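Hustness: two-gripper time alignment

Command-line tool for lining up recordings from a pair of hand-held grippers.

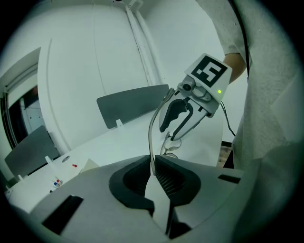
Each gripper logs on its own clock. Hustness reads both logs, estimates the offset between them and writes one merged file per episode. Drift is corrected in a second pass — slow on long recordings, but it can be switched off with --no-drift.

Usage

hustness align left/ right/ --out merged/

Both folders must hold the same number of episodes. Missing ones are skipped with a warning.

Test data

The test set has 1333 episodes, almost 700 of them handovers. Transparent objects are tagged "clear" in the index.

Known problems

Tag poses jump when the tag is partly covered. Ita Quinlan has a fix on the june branch, not yet merged.

Maintainers: Ita Quinlan, Eoin Duggan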